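Dos brazos para atornillar piezas de juguete: ¿merece la pena o me estoy engañando?

Pregunta de Tuấn Nghiêm

En el taller compartido de Colholm llevamos 18 tardes con dos brazos sujetos con mordazas a un tablero de madera. La idea es montar piezas impresas: bloque blanco y cuña naranja encima, unidos con tornillos. A mano tardo 2 minutos por pieza. Con los brazos no me atrevo ni a decirlo. El bloque se me gira en cuanto le llega par.
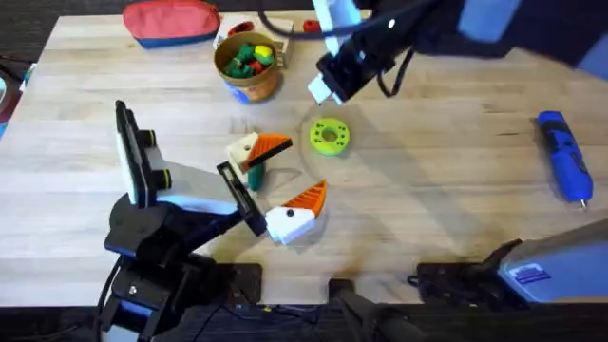 Última modificación: lunes, 15 de octubre de 2018

Mis compañeros dicen que es cuestión de ajustar la trayectoria. Yo no lo veo. ¿Alguien ha conseguido que esto funcione sin un útil fijo?

Respuesta 1 (8 votos)

Sin útil, no. He leído lo mismo que tú sobre «compensarlo por software» y todavía no he visto a nadie enseñar una tanda de 15 seguidas. La pinza agarra, vale, pero agarrar no es lo mismo que sujetar contra el giro. Imprime un asiento con paredes a los lados y atorníllalo al tablero. Luego baja la velocidad del husillo y deja que la punta entre en vertical.
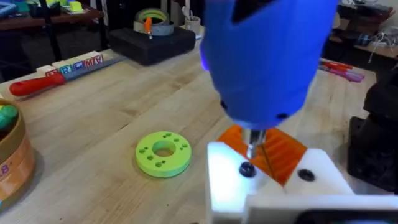

También miraría la holgura entre la punta y la cabeza del tornillo. Si la muñeca llega inclinada, la punta se sale y te come el plástico, y ahí da igual lo bien que esté calibrado lo demás. Prueba primero con el brazo quieto y el tornillo ya presentado a mano. Si así tampoco entra, deja la trayectoria en paz.

Respuesta 2 (0 votos)

Nosotros en Dredgate lo dejamos en diciembre y volvimos al destornillador de toda la vida. Cambia los tornillos por encaje a presión y listo.

Comentario de Tuấn Nghiêm: el encaje ya lo probé, se afloja. Haré lo del asiento, aunque no me fío mucho.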